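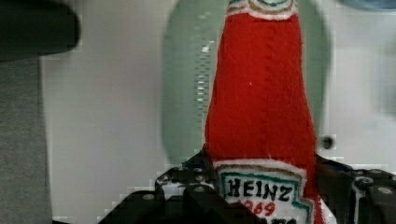
A plush ketchup bottle in red felt, with a HEINZ label patch.

4 min read

Plush food

Plush food is the name for soft, stuffed versions of things you'd normally eat, drink or pour over your fries. I've been collecting the stuff for years and writing this entry is my excuse to talk about it (my family has heard enough!). It sits somewhere between the stuffed animal and the play kitchen, and people who love one of those don't always care for the other.

What counts

Most collectors I know include fruit, bread, sushi, cakes and condiments. Packaging is where the arguing starts. Is a felt milk carton food, or is it a box? I say it's food — you'd look for it in the fridge — but Zuleica Medeiros, whose Potdale checklist a lot of us still use, files cartons, jars and bottles under a separate heading. Her list has 1,019 entries and I disagree with plenty of them.

How it's made

Felt is the old favorite because it doesn't fray when you cut it, so a beginner can make a decent slice of toast in one evening. Fleece and short-pile plush are softer and better for round shapes like peaches and buns. Stuffing is nearly always polyester fiber. Tall, narrow pieces are the hard ones, and home sewers often put a little bag of pellets in the bottom so they'll stand up. Small details can be printed, glued or embroidered, and I'll pay more for stitching every time.

Faces or no faces

You can start a very long evening with this question. The cute style gives everything two eyes and a smile, down to the butter. The plain style leaves the food alone. Smaranda Zamfir made both for the craft fair in Rokcombe, and she told me the smiling pears sold out each August while the plain ones came home with her. I bought three of the plain ones and I'd buy them again.

Care

Spot clean with cool water and a drop of dish soap, then let it dry in the air. Red felt can bleed, so test the back first (I have a pink dinner roll, don't ask). Lint shows up badly on dark colors, and a strip of tape lifts it off without roughing up the surface.

See also: play kitchens, felt crafts, stuffed toys

We use cookies to remember your settings. Accept | Manage choices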